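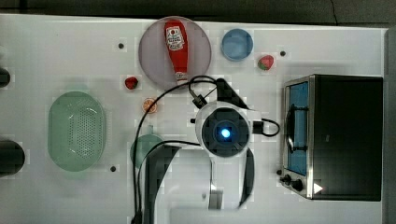 Trodby Play Kitchen Set with Toaster Oven

Item no. 679
Ages 3 and up
Ships from our Bolovholm warehouse in 6 working days

I've been selling play kitchens for a good while now, and the Trodby is the set I keep putting back on the front page. It has the stuff kids go for first (ketchup!) and the stuff they end up fighting over, like the colander. I packed it with pretend cooking in mind, so there's food to serve, dishes to serve it on and an oven to put it in.

Let me start with the oven, because you'll get asked about it. The toaster oven has a brushed steel look around a black body, two black round knobs down on the front panel, and a door with a clear window and a bright blue panel behind it. The long black handle is easy for small hands to grab. It's a toy, so please keep real food out of it - I've had a grilled cheese come back in a return box and I would rather not have another.

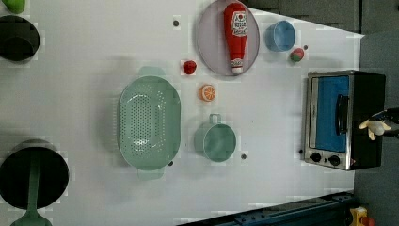
Photo: Sametti Play Goods

The colander is my own favorite. It's a big oval in pale mint green with a flat tab at each end to hold it by, and the holes are packed closest together along the middle of the floor. Mine lives in the bathtub half the week (I know, I know) and then goes back to the kitchen for strawberry washing. The measuring cup is the same green, with a short loop handle, so the two look really sweet together on a shelf.

For serving there's a large round lavender-gray plate with a slightly raised rim. It's roomy enough that the ketchup bottle can lie right across it, which gives you an idea of the size. I get a lot of emails asking if the plate comes in pink. Sorry, just the lavender for now! There's also a light blue cup for drinks, or for dropping the apple in and tipping it out again 500 times before lunch.

And the food: strawberries, an orange slice with the segment lines on it, a little apple that's mostly red with a patch of green, and the red ketchup bottle with its white label. The orange slice is small and likes to hide under sofas. Spares are sold one by one on the Ramasamy play food page, and they match the ones in this set.

Cleaning
Dishes, cup and colander: warm water and a bit of dish soap, then air dry. Wipe the oven with a damp cloth only, and don't soak it. Play food gets the same damp cloth.

Shipping and returns
Free shipping on orders over $100. You've got until the end of January to return anything bought as a holiday gift, as long as it's clean and all the pieces are in the box. Lost the box? Write to me first and we'll sort something out.

Goes well with
Trodby play sink
Trodby wooden spoon pair
Ramasamy play food, vegetables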